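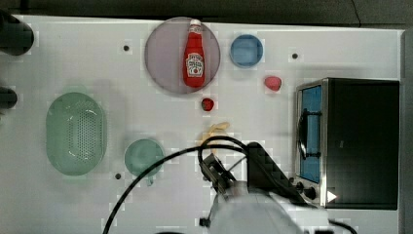
May, starting at 9.40 – vinegar and the old hinges

Back on the rust job. I left four of the Pradivcombe gate hinges soaking in plain white vinegar overnight and the other four in the Muvenix gel, which costs a good deal more and smells like a swimming pool. Both lots came out black. I expected that from the vinegar, less so from the gel, but the tin does mention it in very small print (I read it afterwards, as usual).

Scrubbed the vinegar ones first with the brass brush. The scale slid off in sheets, really satisfying! The pins were still stuck solid though, so I put a drop of thin oil at each end and went off to do something else. The gel hinges needed more elbow grease round the knuckles, where the stuff had dried out because I didn't cover the tray. My own fault. Next time put the lid on.

Rinse, then a dunk in washing soda, then straight on to the heater rack. Last time I skipped the soda and they'd gone orange before lunch, so please don't skip it if you're finishing these for me.

11.15 – weighing

Heaviest hinge is 252 g clean. I forgot to weigh it dirty, so that number is no use to anyone, but it's written down now.

Sanding

Started on the long straps with worn-out paper and got nowhere. Went up through the grades and finished at 2,000, far too fine for a garden gate, but I had a sheet open and I wanted to see. It looks lovely. It'll also be under two coats of black paint by the end of the week, so that was half an hour of pure self-indulgence.

Paint

Soltar primer on the first four. It's thicker than I remember and it drags in the corners – thin it a touch, or warm the tin in a bucket first. The Omoregie brush sheds, don't use it for topcoat. I picked three bristles out with tweezers and there's a fourth I've decided to live with.

Still to do

Free the last two pins. Heat if the oil hasn't shifted them by tomorrow.
Prime the gel hinges.
Find the countersunk screws, they were in a jam jar on the windowsill and now they aren't.
More vinegar, the cheap stuff is fine.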